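I'm done arguing about fingers. Three fingers, two fingers, suction — every Sunday somebody sends me another gripper video and wants me to be amazed, and I usually am, for a minute!

But after 30 runs with the Wostura and then the Brendadeo on the same arm, I'd spend my money on the camera first. Both grippers close fine. What gets me is white on white, and thin stuff lying flat (rings, lids, plates), where the hand goes down confidently in slightly the wrong spot. Aparecida Vieira thinks I'm being unfair to the Brendadeo, and she may be right, she paid for it.
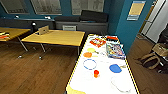

The test table, with the blue ring and the white plate I keep going on about.

So before you drop 567 dollars on fancier fingertips, put a white plate on a white table and look at what your camera gives you. I'm trying a different one next, same arm, same junk.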